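**Do you need a bigger table?**

Every August the furniture stores decide we should all be hosting more, and every August I get letters asking which extending table to buy. My answer is usually to keep the one you have, and this year's crop hasn't changed my mind.

Take the Utetti, which three readers wrote in about. The brochure says it seats ten. I sat at the one in the Prireck showroom with a tape measure, and with both leaves out it comes to 200 cm. Give each adult 63 cm of elbow room, which is what I'd call decent, and you get 3 people down each long side and one at each end. That makes eight. Ten is possible if two of them are under seven and fond of each other.

The Jesedon is shorter at 180 cm and claims the same ten seats. I asked the salesman how, and he said it depended on the chairs. I'm sure it does. He didn't have any of those chairs on the floor.
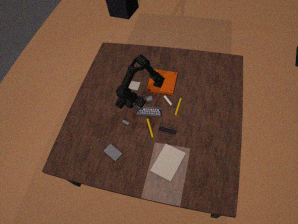

Then there's the matter of shape. Square tables are back, or so the catalogs keep telling me, on the theory that everybody can talk to everybody. Maybe so at four. Once you get two people on each side of a big one, the salt is out of reach and you end up talking to whoever's next to you, same as always. I've also never met a large square table that went through a front door without somebody taking the legs off.

Demyd Palamarchuk, who repaired my mother's chairs, is less of a grouch about all this than I am. He likes leaves, provided they're stored flat and used more than once a year. Leave one in a closet for ten years, he told me, and it can come out a different shade from the rest of the top. He has a soft spot for the old Minja tables with the crank underneath. I tried one. It squeaked, but it opened, and I could do it alone — more than I can say for the Utetti.

If you're still set on buying, lay masking tape on your dining room floor at the full size and leave it there from Monday through the weekend. Put chairs around it and pull them out. Try getting to the window. A good number of you will find that a folding card table and a long cloth do the job for Thanksgiving, and you can spend the difference on a turkey.

Letters about benches next time, please. I have opinions on those too.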